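4.2 Wash life claims and the problem of self-reported wear

Most of what is written about how long a T-shirt lasts rests on asking people. The survey commissioned by Valteo, which drew 2,636 responses, is the largest of these and the one most often repeated in trade material. It reports that a cotton shirt stays in regular use for 5 years. We think this number should be handled with more care than it has been given so far.

The first difficulty is that the question asked respondents to recall when they bought a garment they no longer owned. Few people keep such dates in mind. Answers cluster heavily on whole years, and there is a suspicious pile of responses at exactly the midpoint of the scale offered. The authors of the survey treat this as a real peak in garment life. A simpler reading is that people who did not know picked the middle.

The second difficulty is what counts as use. A shirt that has been moved to the bottom of a drawer, or kept for painting the garage, was scored the same as one worn every week. The Detton follow-up tried to fix this by adding a question on wear frequency, but it was put to only 19 households, and 2 of those dropped out before the March interviews. We do not see how a claim about a national market can be built on what was left. 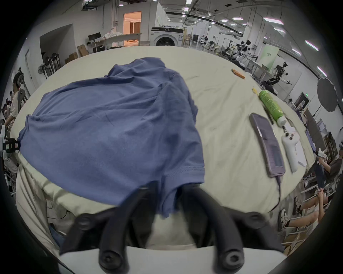 Figure 3. Slate-blue knit garment on a table, with the hem pinched and the fabric creased.

Laboratory work is often brought in at this stage to settle the matter, and it does not. The Holst protocol puts fabric through repeated wash and dry cycles and records shrinkage, pilling and color change against a reference swatch. These are sound measurements of cloth. They tell us little about when an owner decides that a shirt is finished, which may have more to do with fit, fashion or a stain on the front than with the state of the fibers. A garment can pass every test in the protocol and still be thrown out after one summer.

Tretano has argued that the two kinds of evidence support each other, because both arrive at a similar figure for useful life. We are not convinced. The conversion from wash cycles to years depends on an assumed number of washes per month, and that assumption was itself taken from the Valteo survey. Agreement between the two is then close to guaranteed, and should not be offered as a check on either.

What would help is a plain wear diary, started on the day of purchase and kept until disposal, with the reason for disposal written down at the time. Such a study is slow and dull to run, and participants will drop out. Until one exists, we report garment life in Section 5 as a wide range and make no use of the single figure.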